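Single-lens or stereo wrist camera for two-arm harness plugging?

Robots & Automation > Grippers and end effectors
Asked by Lucinda Obi in July
3 answers

We have a two-arm cell and I'm trying to decide which wrist camera to standardize on. The task is plugging a short wiring harness into a control board. One arm holds the connector end, the other holds the wires farther up and feeds slack. Right now the left wrist has a single-lens camera and the right wrist has a stereo one, left over from two different purchases. Grippers are parallel jaw on both sides.

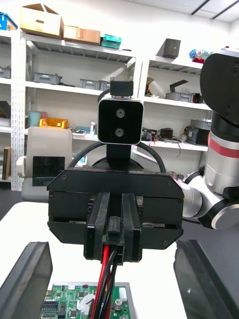

My budget covers one more camera, so I either match the left to the right or sell the stereo and run two singles. Depth from the stereo is good on the board and poor on thin wires. The single is lighter and its driver (Perkine, the older release) has never crashed on me. We run 12 trials per setup and the results so far are too close to call.

Two things I'd like to know. Does stereo at the wrist earn its weight for this kind of work? And has anyone changed finger pads and seen a bigger difference than from changing cameras?

Answer from Amedeo Fiore (accepted)

I went through the same choice at Grultstead last year and ended up keeping the mixed setup. The arm that places the connector needs a sharp close view. The arm that holds the wires needs to know how far away the other gripper is, and stereo helps there.

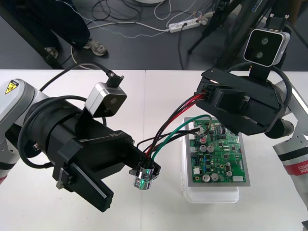 Before you buy anything, separate the grasp failures from the insertion failures in your log. When I did that, most of ours were grasp failures: the connector turned a little in the jaws before it ever got near the header. No camera was going to fix that. We put thin rubber on the fingers and success went up more than it had with the second stereo unit.

Also check your cable routing. A stiff camera cable pulls on the mount when the wrist rolls, and then your calibration is off and you blame the lens. Leave a loose loop and recalibrate after every 400 cycles. We used to stretch it to 700 and the drift was easy to measure by then. 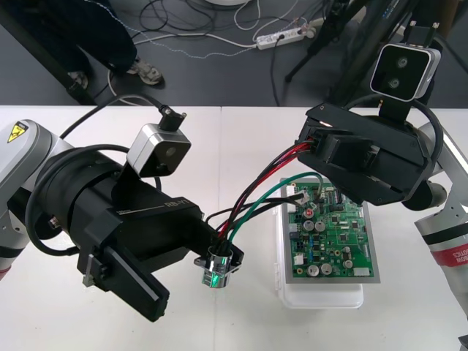
Finger shape matters more than finger force. Flat plates are fine on wire bundles and on square housings. Round metal shells are harder, and a shiny chrome connector held in flat jaws, with the leads arcing over to the other gripper, is the worst case I know of. The wires act as a spring and any slack you feed from the right shows up as twist on the left. A shallow V groove in the pads fixed most of it for us. Shiny parts are hard on stereo matching too — another reason I'd leave the single camera on that side.

If you want numbers, our log has 557 attempts with the grooved pads, all on the same board. I can send you the file.

Answer from Archana Sisodia

Do the focus test first. Move each camera to the height where you normally start the approach and take a still of the bare board with the gripper out of view. Compare the stills on a screen at full size.

1. Look for printed labels next to the connectors. If you can read them, you have enough detail to find the header.

2. Look at the pins on the largest chip. If they run together into a gray bar, you are too close or the focus is off.
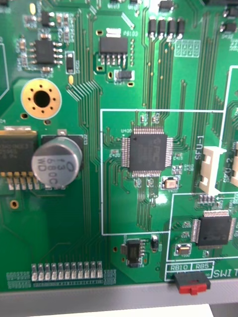
3. Change the lighting and do it again. White plastic headers wash out before anything else does.

4. Only then compare depth. Our stereo unit lost to the single on step 1 and I returned it.

I don't agree with Amedeo about recalibrating on a cycle count. We check against a printed target each morning and redo it when it's out.

Answer from Raffaele Ferri

Get stereo for both. Used ones are cheap now. Marras had a few last time I looked.

Comment from Lucinda Obi

Thanks. I split the log the way Amedeo said and two thirds are grasp failures, so pads first and the camera money can wait. Amedeo, yes please on the file. How deep is the groove?

Comment from Amedeo Fiore

Just under a millimeter. Sending the file tonight.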